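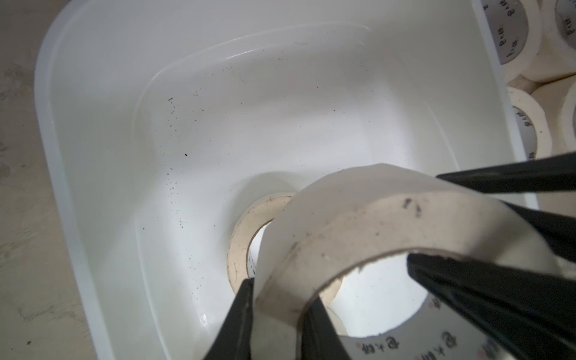

Sotelo Ringside 2 Interval Timer review

Posted Friday, January 26, 2018

I've gone through a lot of round timers. Phone apps mostly, plus a kitchen timer that lived in my gym bag and an old wall clock at the gym in Anthorpe that only did three-minute rounds and sounded like a truck backing up. So when the Sotelo Ringside 2 went on sale in November I bought it with my own money, and I've used it for nearly every boxing workout since. I love this thing!

It's a small box, a bit bigger than a paperback, with red digits on the front and a fold-out stand in back. You can hang it from a nail or clip it to a bag chain. I keep mine on a shelf facing the heavy bag and I can read it easily from the other side of the garage, even with sweat in my eyes and the overhead light on. At the gym I tried it from the far corner of the ring and still had no trouble.

The bell is the best part. It's a real bell sound, recorded properly, and there's a wooden clapper sound for the ten-second warning (you can move the warning to 30 seconds or turn it off). With my phone I was always missing the end of the round because somebody had music going, and then I'd be throwing tired hooks into my rest minute. Top volume on the Sotelo is listed at 103 decibels. I don't own a meter so I can't check that, but I keep it at level five at home and my neighbors have been very nice about it so far.

Setup took me a few tries. There are 8 preset programs, including three-minute rounds with a minute off, two-minute rounds for amateurs, and a nice one for sparring where the last round runs long. You can write over any of them. The buttons are a little stiff and you hold the middle one down to save, which the leaflet mentions only on the back page. Once I had that figured out I built a bag program with 30-second bursts inside each round – a short beep to go, another to ease off – and it has done more for my conditioning than anything I tried last year. My arms hate it.

Yes, you can work those buttons with gloves on. Start and stop, anyway. The big one on top takes a thumb or an elbow just fine. Changing rounds with 16-ounce gloves is hopeless, so pick your program before you lace up.

Battery life has been great. I charged it when it arrived and got over 56 rounds a week out of it for most of a month before the light went yellow. The charging port has a rubber cover that already feels loose, and I expect it to tear off sometime this year. I'd also like a quieter setting between one and two for early mornings.

Compared with the Mesex wall unit, which a lot of gyms have, the Sotelo is smaller and not quite as bright, but the Mesex needs an outlet and only has the one buzzer. If you're running a class of twenty people, get the Mesex. The Pikilach clip-on is cheaper than both and I did like the vibrating alert for roadwork, but on the bag I couldn't feel it through my wraps at all, so back it went.

I've dropped the Sotelo twice, once onto concrete. There's a scuff on one corner and it still keeps time. It also works well for jump rope and for anything on a mat, and my sister has been borrowing it for her kickboxing class, so I may end up buying a second one.

Good: loud bell, clear digits, easy start button, long battery life
Not so good: stiff buttons, flimsy port cover, saving a program is poorly explained

Four and a half stars from me.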